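How to Wash and Dry Dark Knits Without Fading or Pilling

Black and navy knits show wear sooner than almost anything else in a drawer. They go gray at the folds, pick up lint from towels, and stretch at the cuffs. Most of that comes from hot water, too much soap, and rubbing. The method on this page works for hats, socks, gloves, and light sweaters. Check the care label first. If it says dry clean only, stop there.

What you need

A sink or basin
Mild liquid detergent (I use Zein unscented)
Two clean towels in a dark color
A flat rack or a third towel
A fabric comb

Step 1. Sort and turn

Pull out anything with a zipper or hook. Turn each piece inside out, so the side that shows gets less rubbing. Wash black with black the first few times. New dye can bleed for several washes, and a pale gray sock will pick it up.

Step 2. Soak

Fill the basin with cool water and add one teaspoon of detergent per gallon. Mix it before the clothes go in. Push the knits under and leave them for ten minutes. Press them gently a few times. Don't scrub or twist.

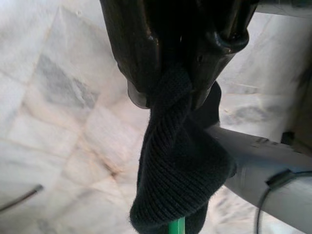 Kristine Mangubat: I add a splash of white vinegar to the last rinse and it gets the soap out of thick cuffs much faster. Does that hurt the dye?

A small amount is fine for most cotton and wool. Keep it to a tablespoon in a full basin, and never use it with bleach.

Step 3. Rinse

Drain the basin and refill it with cool water. Press, drain, and repeat until the water has no suds. Two rinses are usually enough for socks. A sweater may need four. Soap left in the yarn dries stiff and attracts lint.

Step 4. Press out the water

Lift each piece with both hands underneath. Lay it on a towel, roll the towel up, and lean on it for 30 seconds. Use the second towel if the first one is soaked. Ribbed edges should be pushed back together with your fingers while they are damp. Once they dry wide, they tend to stay that way. 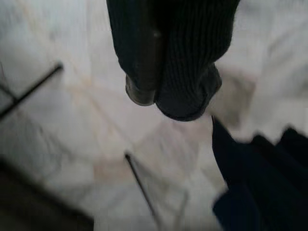

Black ribbed knit, with soft folds near the rolled edge.

Step 5. Dry flat

Spread the pieces on the rack away from direct sun and heaters. A room at 70 degrees will dry thin socks overnight. Turn thicker knits once, when the top feels dry.

Step 6. Remove pills

Wait until the knit is fully dry. Hold a section flat and draw the fabric comb across it in one direction with short, light strokes. Skip any spot where the yarn looks thin. Fold sweaters for storage and keep them off hangers.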